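October, by Bendik Dalen

3.2 Circulation of the sermon reader

The Baltard collection of Lutheran sermons was lent to 317 households in Drarambridge. Loans were entered by parish and season. Borrowers kept the Advent volume longest (Figure 2).
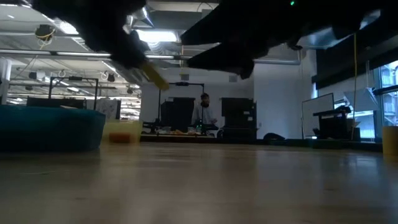 Figure 2. Tabletop with teal bin.

Teuber's index lists 13 sermons missing from the Rornard printing. We treat the two printings as separate texts.

Comments

M.: Does the index cover the funeral sermons?

Pastor_K: Teuber put those in an appendix. Check the second edition.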